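Last updated: August

# Gisach Tabletop Demonstrations, data card

Maintained by Miroslava Bilyk and Demyd Kushnir. Questions about the file format go to Maksym Koval.

## Summary

Gisach is a set of 529 demonstrations in which a person steers a single robot arm by remote control through short household tasks on a wooden tabletop. The operator moves a hand-held leader and the arm follows. Each episode covers one instruction, such as "put the sponge in the tray" or "move the paper cup next to the bowl". There are 33 distinct instructions.

## Workspace

The arm reaches in from the right. A green tray with a white spoon in it stands on the left, and the remaining objects are spread over the middle and front: a light blue sponge, bowls, a paper cup, a small green cup, a small dark metal cup.

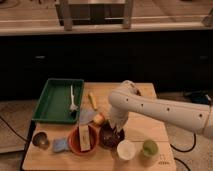

Object positions are set by hand before each episode and are not measured. Small shifts between episodes are intended. Operators were told to leave distractors where they stood, even when these made the approach awkward.

## Collection

Two operators, Inna Boiko and Fedir Sirko, recorded all episodes. Each practised for almost 9 hours before any data was kept. Episodes start when the operator presses the pedal and stop when it is released. Pauses are left in.

Joint positions, gripper opening and the leader's position are stored at the same rate as the video. Leader values are the action labels. The arm lags slightly behind them, and no correction has been applied.
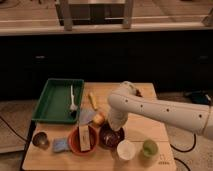

An episode was discarded if the operator let go of the leader or the wrong object was picked up. Failed first grasps followed by a second attempt were kept and carry the flag `regrasp`.

## Known limits

- One table, one arm, one camera height.
- Bowls are over-represented as targets.
- Fidotar, our replay tool, drops the last sample of an episode if the pedal log is missing.
- Instructions are in English only.

## Licence

Research use. Cite the Vasylenko workshop note.

2 comments · 9 shares

This site uses cookies to remember your settings. Accept | Manage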